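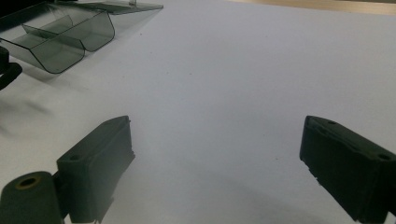 *The Demdale club's green gripper, open beside a smoky see-through tray.*

**Demdale gripper club gets ready for the Jomach**

Posted 4/6/18

It has been a busy term for the robotics club at Demdale, who meet after lessons in the upstairs technology room and who have, by general agreement, made more noise up there this year than the drama group underneath them. The club is entering the Jomach for the first time, and anyone who has walked past on a club night will have heard the word "tray" a good many times, usually said with a sigh.

The Jomach, for those who haven't had it explained to them over tea by a son or daughter, is a contest for school teams in which small parts have to be picked up, carried and put down in the right compartment of a tray. Each team has 90 seconds for a run, and there are 50 points to be had in each one. Dropping a part costs you, and knocking the tray costs you rather more, so it pays to be gentle. Demdale's best practice run so far stands at 39, which they reached just before the holiday and have been talking about ever since (there was cheering, and somebody's squash went over, and the carpet tiles have now mostly recovered).

Florêncio Amaral, who runs the club and teaches design and technology the rest of the week, is very pleased with how they've come on. "When we began in November they wanted everything to be fast," he told us. "They'd go at it like they were grabbing the last chip on the plate. Now they spend half the evening on how wide the fingers should open and whether the corner ought to be squarer, and I have to remind them that there's a bus to catch."

The fingers are where most of the effort has gone. The club settled on a pair in dark green plastic, blocky and squared off at the tips, and they work in two groups, one looking after the fingers and the other after the business of getting parts in and out of the tray without touching its sides. The groups swap over every few weeks, a rule that went down badly to start with and that everyone now seems to rather like, as you get to find fault with somebody else's work for a change!

The tray itself has been a bit of a puzzle. It is see-through, in a smoky grey, and it has a rounded lip at the front and a divider standing up inside, and the younger members found early on that it is surprisingly easy to misjudge where the edge is when you can see the table straight through it. They tried putting coloured tape along the rim, then remembered that the rules don't allow anything to be stuck to the tray, and peeled it all off again, and so they have gone back to plain practice, coming in slowly from the side and stopping before they drop down. Mr Amaral calls this "parking the car before you open the door", and it is now written on the whiteboard with a drawing of a car that has been added to by several hands and has grown wings.

The club would like to say a very big thank you to Skamix, who sent over a box of screws, inserts and offcuts when the spares drawer ran low, and who didn't mind at all when they were rung up again the following week to ask what half of it was for. Thanks as well to the Mughal on the high street, who fed the whole club after their long Saturday session and kept the rice coming well past the point where anyone could sensibly have managed more.

There are still a few evenings of practice left before the contest. The team hasn't been picked yet, and Mr Amaral says he will choose on patience as much as on points, so there is every reason to keep turning up even if your last run ended with a part under the radiator. Parents and carers are very welcome to come and watch at the end of any session (please sign in at reception first, and do come up by the back stairs, as the front ones are being painted).

New members can join at any time and don't need to know anything at all about robots. Bring a drink with a lid on it, tie back long hair, and ask for a spare pair of safety glasses at the door. If anyone at home has a small desk lamp they no longer want, the club would be glad of it, as the light over the far bench has been flickering again and the new tube still hasn't come.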